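Speaker notes: Care of shared pipettes
Sutelberg teaching laboratories, induction session for new bench users
Speaker: Velimir Vukčević. Questions on bookings to Arben Shehu.

Slide 1. Welcome the group and confirm that everyone has signed the attendance sheet. The session lasts 27 minutes, with questions at the end.

Slide 2. State the purpose. The laboratories recorded 1,334 bench bookings last year, and most of them involved a shared pipette. Pause here and ask who has used a single-channel pipette before.

Slide 3. Storage. A pipette that is not in the hand should hang upright on its stand. It should not be laid flat on the bench, least of all with liquid in the tip, as the liquid may run back into the body. Remove the used tip first, then hang the pipette by its handle from the crossbar.
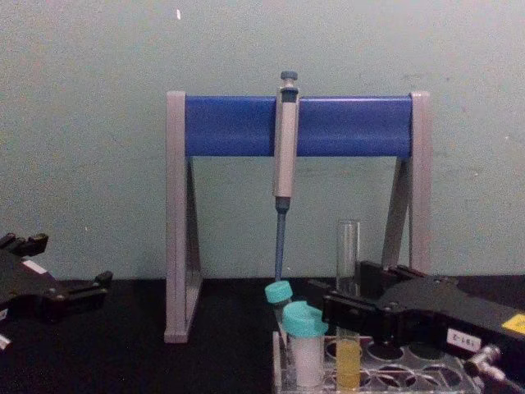 The same rule applies during short breaks. Users who leave the bench for two minutes are asked to follow it as they would at the end of the day. Tubes may stay on the bench while work is in progress – closed and labelled, please.

Slide 4. Faults. A plunger that sticks or returns slowly is to be reported to Arben Shehu before the next booking. Users must not open the pipette themselves. The next round of checks is in April.

Slide 5. Leave the contact details on screen and invite questions. Spare handouts are at the door.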